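Workshop rents in Drestberg to stay frozen until July

Rents at the Padow workshops in Drestberg will not go up before July, the building's owners said in a letter to tenants this week.

An 11 per cent rise had been planned for the spring. It was put on hold after more than 100 people signed a letter asking for more time.
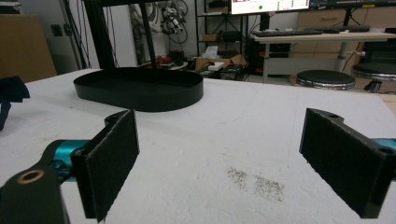

A white-covered work table at the Padow workshops.

The building takes in small firms and people who rent a bench by the month. Most leases there run for two years, and tenants said they had been given little notice of the new rates. The owners, Camacho, said higher heating and insurance bills were behind the increase and that it would still be needed later in the year.

Bench users will also keep the evening hours — the doors had been due to close at 6pm — but will have to book ahead. 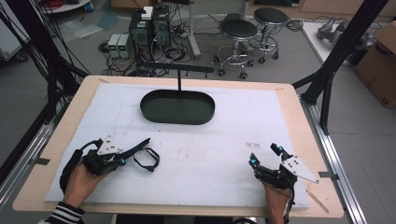
A separate charge for storage will go ahead as planned. It applies to anyone keeping materials on the ground floor overnight, and will be added to the monthly bill. Camacho said it would meet tenants again before setting the July rates.

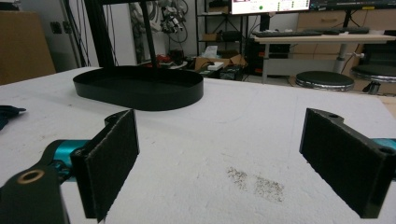
Lihua Ding said the delay was welcome but that a few months was not long enough to find somewhere else. "If the same figure comes back in July, some of us will have to go," she said.

The town council does not own the building and said it had no say over the rents.

Comments

Gunnlaugur Dalsgaard
Same thing happened at the old dairy units. Frozen for a bit, then up all at once.

P. Hjaltadóttir
What about the parking charge? No mention of that.

Ziad N
Glad about the evenings. I can't get there before 6 on a work day.

Related

Weva bakery to move out of high street
Bus shelter repairs delayed again
Drestberg library fund passes 1,000 donations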